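3.2 Floor coverings in narrow rooms

Households in the Brerkau sample often kept a loose cloth on the floor in storage spaces and passages. Of the 58 homes visited, 6 used one as the main covering. Workneh and Kassa logged color and extent for each - weight was left out.

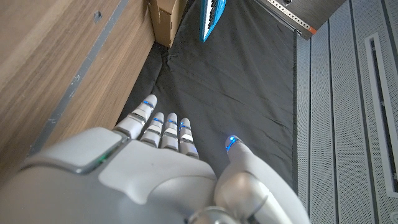 Figure 4. Dark grey fabric over the floor area.

Dark cloth was entered under one code, whatever the fiber. Extent was harder to settle in narrow spaces, where a sheet may be spread across the floor without being cut to fit it. We recorded such sheets as "spread" and kept "fitted" for carpet fixed at the walls.

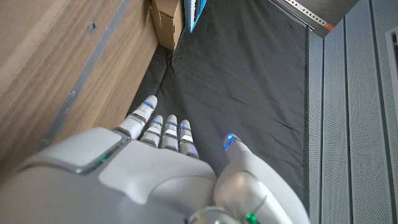
3.3 Coding of wall storage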